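Wullberg Table Things
README, version 2
Last changed 5/24/20

What is in the set

Wullberg Table Things is a collection of pictures of ordinary small objects standing on a table, with a written note for each layout. The objects are the sort of thing you would find in a kitchen drawer or a toy box: bowls, cups, boxes, blocks, boards. There are over 3,000 pictures, taken across 21 layouts. A layout is one arrangement of objects on the table. It ends when the table is cleared, and the next one starts with different things or with the same things in new places.

The set was put together for people who write or check descriptions of household objects. It has also been used for sorting practice, and for trying out word lists where one object can fairly be called by several names.

Folders

pictures - one folder per layout, with the pictures inside
notes - one text file per layout
words - the word list and the list of colour names
old - the notes from the first version, kept for comparison

The notes are plain text files and open in anything. Each begins with the layout name, then a line for every object, then any remarks. A blank line separates the remarks from the object lines. Please keep the blank line if you edit a note, as the checking script looks for it.

The table and the objects

The table has a plain white top. It was wiped before each layout, and any marks that would not come off were left alone. Objects were put down by hand without a template. They were not cleaned up to look new, and several have scuffs, faded patches or bits of tape on them. We wanted the wear left in.

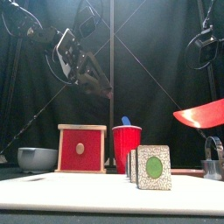

Most of the objects came from two boxes of odds and ends labelled Fludov and Galtari after the storerooms they had been kept in. The labels have stuck, so a note may say "Fludov bowl" in its remarks. It tells you which box the bowl goes back into and nothing else. Neither word is a maker's name. A few later additions came in a carton marked Akbulut and are noted in the same way.

Some layouts are nearly bare and others are crowded. The crowded ones were made last, after the first version turned out to be too easy to describe. In those, things stand in front of each other, lean on each other or sit inside each other.

How the notes are written

Every object line has the same order: colour, material if known, name, position. Colour is always given, even when it seems dull to repeat it. Material is given only when the writer could handle the object and was sure. Otherwise the space is left empty, and an empty space should not be read as "plastic".

Position is written from the front edge of the table, so left means the left side for a person standing at that edge. Use "near" for anything close to an edge or a corner. "Next to" is for two objects with nothing between them, and "behind" means further from the front edge. We tried "beside" and "alongside" in the first version and people used them for different distances, so both were dropped.
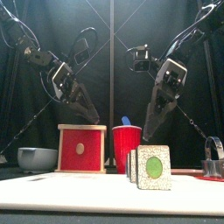 Names in the notes are meant to be the plainest ones that still tell two objects apart. A bowl is a bowl, and it becomes a "grey bowl" in the object line through the colour rule. Where one colour turns up on several things the colour alone is never enough. With a red wooden box and a red plastic cup on the same table, "the red one" in a remark is no help to anyone, and the remark has to say box or cup. The grey bowl over near the left edge can be called just "the bowl" in remarks as long as there is no other bowl in that layout. Go back and check if you add a line later.

Objects inside other objects get their own line, with "in" and the name of the container. If only a part of the thing can be seen and the writer did not know what it was, the line says "part of something" with the colour. Several first version notes guessed, and some of the guesses were wrong. They can still be read in the old folder.

Close views

Some pictures take in most of the table and others are close up. The close ones are filed with the layout they belong to and do not have separate notes. They are useful for surface detail - rims, creases, stains, painted strips, drilled holes - which the object lines leave out. They are less useful for position. Left and right in a close picture may not match left and right on the table, so take positions from the note.

Pictures are not in any special order inside a folder. Sorting them by file name will not give you the order in which they were taken.
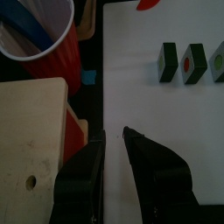 Known problems

5 of the notes have remarks but no material given for any object. The writer was working from pictures and did not have the objects to hand. These will stay as they are until somebody can get at the boxes again.

Colour names are uneven. One writer used "tan" where another used "beige" or "light brown", mostly for bare wood. The colour list in the words folder says which names we treat as the same. "Grey" covers everything from pale to dark and we have not tried to split it. "Gray" was changed to "grey" throughout in this version.

Blocks were sometimes entered as "piece" and sometimes as "block". A search for one will miss the other.

Changes from the first version

Crowded layouts added. Notes rewritten to the fixed line order. Two duplicate folders taken out. The word list now has a column for plural forms.

Still to do

A second reader for all the remarks, planned for December. A short list of shapes to go with the colours.

Use and contact

You may use the pictures and notes for teaching and research. Please give the name of the set and the version. If you find a note that does not match its layout, write to Jamshid Mohammadi with the layout name and the line you think is wrong. Corrections go into the next version.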